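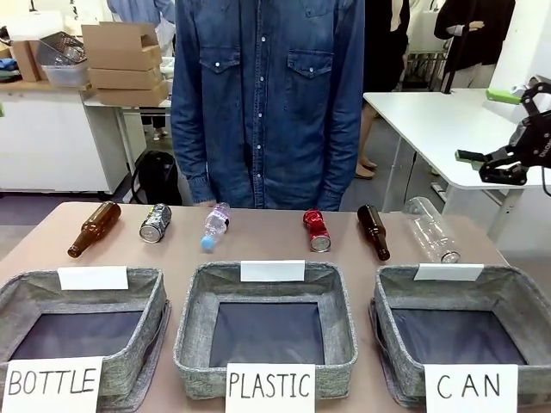

Sandance
Same thing happened to me with the Saxena straight leg, so you have my sympathy.

Pukine, May 12, 2018
My raw denim jeans were snug on day one and now the waist gaps enough to hold a paperback. I've worn them 38 times and never washed them, as instructed by the internet. Do I size down or give in and use the machine?

Sandance
Wash them. Cold, inside out, hang dry. Mine came back most of the way – the knees never did. The internet doesn't have to sit next to you on the bus.

Sunum
size down. always size down

Pukine
They cost over 200 dollars, so sizing down is a bit late.

Saxena fan
A tailor can take in the waist. Ask to have it done at the back seam and wash first, or you'll pay twice. I paid twice.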